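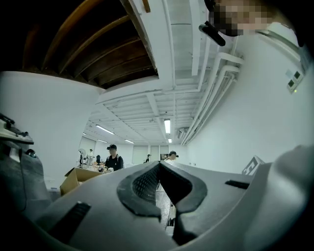

Larach from underneath, black pad in the middle, Jikuvcombe ceiling behind it.

July, a little after eleven at night

Back from the workshop and my hands smell like rubber and I should be in bed, but if I don't write this down now I'll have forgotten half of it by breakfast. So! Larach has a proper fingertip. It's a black rubber pad with a deep V in it, and a fine grid on the inside faces of the V, and I am stupidly in love with that grid. I kept running my thumbnail over it on the bus home (in my head, I mean, the gripper is locked up in my cubby).

It took three tries to get there. The first pad was so soft it folded over on itself when I squeezed anything heavier than a sponge. The second was smooth, and I'd thought smooth would be fine, and then I tried to pick up a marker and it shot out sideways and went under the lathe, where it still is. For this one I went back to the drawing and cut the notch a lot deeper, so a round thing settles down in the crease. And I put the grid in. The mold came out a little rough along one lip and I spent ages on it with 400 grit, wet, going around and around while my tea got cold.

I tested with whatever was lying near me. Marker, yes. Glue stick, yes. Screwdriver by the handle, yes, by the shaft, sort of, it swings. A grape from Nanna's lunch, yes, and then no, because I got cocky and squeezed. A folded paper towel was hopeless. I need to think about flat things some more, a V is never going to be great at flat things and I don't want to end up with a box full of swappable fingers like some kind of vacuum cleaner.

Nanna Laxdal came over to have a go and did what she always does, which is hold it completely differently from me. I hold it like a drill. She holds it like she's about to water a plant with it. With her grip the whole thing tips forward, and the cable along the side gets a tug every time she closes her hand. So that's going on the list: tie the cable down in two more places, and leave a bit of slack up by the handle. I would never have noticed on my own. I'd have been perfectly happy and then lent it to somebody and had it die on them.

She also asked whether I'm going to paint it. No! I like the plain gray. It has that dull, speckly look and it doesn't show fingerprints, and I worked hard on those curves. There's a slot on each side of the body, and she wanted to know why the two don't match, one fatter than the other. I said it's a design choice. It's a design choice now, anyway. The thin one started out as me reading my own sketch wrong.

Then the little card with the black square pattern. I've been standing it up against the gray part to see how well the software locks onto it, and it's fussy. Straight on it's fine, tilt it past a certain point and the numbers start to wander all over the place. I got 207 good readings before I lost patience and went to see if there were any cookies left (there were not). I want to print a bigger one and compare. Maybe also a matte one, those overhead lights at Jikuvcombe are fierce and I suspect glare.

The motor for the next version still hasn't shown up. Ruteck says it's on its way, same as they said before. Until then it's me doing the squeezing, and I don't mind as much as I thought I would. You learn a lot with your own fingers doing the work. I can feel the moment the rubber bites, and I've started scribbling down how hard that is for each object, just "light" or "medium" or "ow," and I figure that'll be a decent starting point for the motor settings. The plan after that is the arm, and the plan after the arm is having it hand me tools while I lie under the bench, but I've been saying that since I moved to Vestergaard and I know how I am.

For next time:
zip ties, the thin ones
bigger card, matte paper
mix a slightly firmer batch of rubber, small, just for the tips of the V
ask Nanna to try it left-handed
fish marker out from under lathe

I think I'll go in early tomorrow, before the benches fill up. I'd like to have the cable done by lunch so I can pour the new rubber and let it sit overnight. Also I owe Nanna grapes.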